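Tollton Coat Drive Opens for Its Second Year, With Folding Evenings for Everyone

Wed 9 August

It may be the height of summer, but in Tollton people are already thinking about zippers, cuffs and padded hoods. The Bondarchuk Clothing Exchange opens its second winter coat drive today, and we could not be happier with how many households have asked to take part.

The drive collects clean, wearable winter jackets from homes in Tollton and Drombridge, checks them over, folds them and hands them on, free of charge, before the cold weather comes. Last year's drive passed on 2,152 coats. This year the goal is 3,910, and we have set up 200 drop-off points to help us get there, from school lobbies to the bakery on the Drombridge road.

"People kept coming back with another bag," said Taras Pasichnyk, who coordinates the exchange. "First it was one coat from the hall closet, then the kids' coats, then something from a neighbor. By February we had families wearing jackets that had been hanging unused for years, and that was a wonderful thing to see."

New this year is Coats on the Bed, a simple set of home steps for getting a jacket ready to give. It grew out of a problem we met again and again at the sorting tables: coats came in balled up at the bottom of a bag, sleeves inside out, with gloves and bus tickets still in the pockets. A few minutes at home makes a big difference to the people sorting, and all you need is a flat surface big enough for the whole jacket. 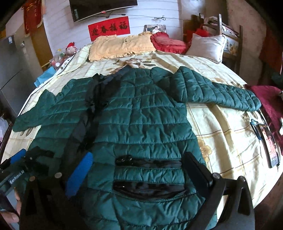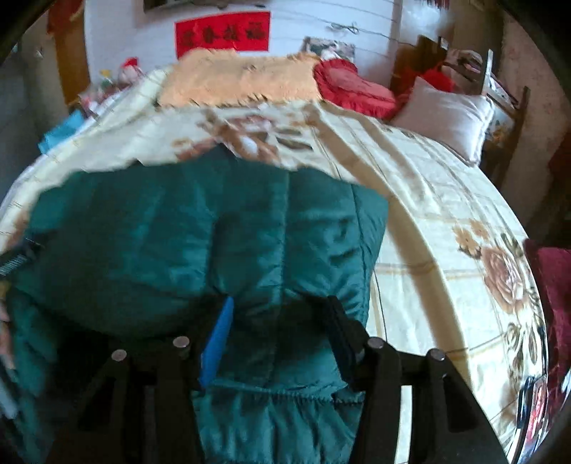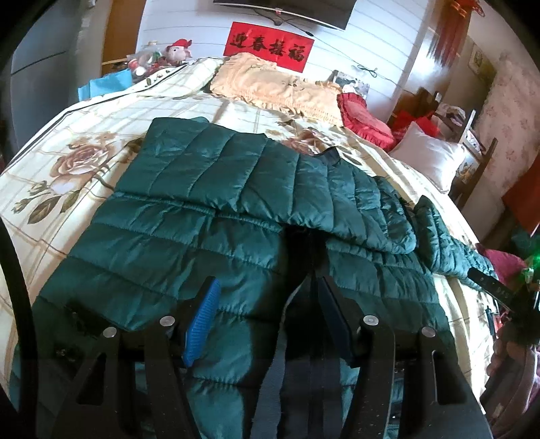 Coats on the Bed begins with laying the jacket out at full width, and a made bed is the best place in most homes to do it. Smooth it with your palms, working from the collar down to the hem. Quilted jackets need this most of all. On a padded one like the teal jacket on the rose-print bedding, the stitching divides the filling into puffy sections, and you can feel along each of them for flat spots or lumps. Pull both sleeves out straight and look at the cuffs, then open every pocket and empty it. Check the zipper from bottom to top, close it, turn the jacket over and fold the sleeves in across the back. Fold the bottom half up to meet the collar and press gently to let the air out. Please don't use vacuum bags, which can leave the padding flat for weeks.

We are taking adult and children's sizes, and we especially need larger men's coats and anything for toddlers. Small flaws are fine! A missing zipper pull or a loose button can be fixed by our mending group, which meets at the Zositz hall and got through a mountain of repairs last season. Coats with torn linings are welcome too, as long as you pin a note to the collar saying where the tear is. We can't accept coats with mold or strong smoke odor.

For anyone who would like company while they fold, the Zositz hall will also host open folding evenings throughout the drive. Bring your own coats or come and help with ours. There will be tea, long tables and plenty of hangers.

"I came to one evening last year to drop off a ski jacket and stayed until they turned the lights out," said Demyd Kushnir, who now leads the mending group. "I had never replaced a zipper in my life. I've done quite a few since, and I still get a little thrill when one runs smoothly on the first pull."

Printed copies of the folding steps and the full list of drop-off points are available at the Zositz hall and at the exchange's front desk in Tollton. Households that can't get to a drop-off point can ask at either place about home pickup.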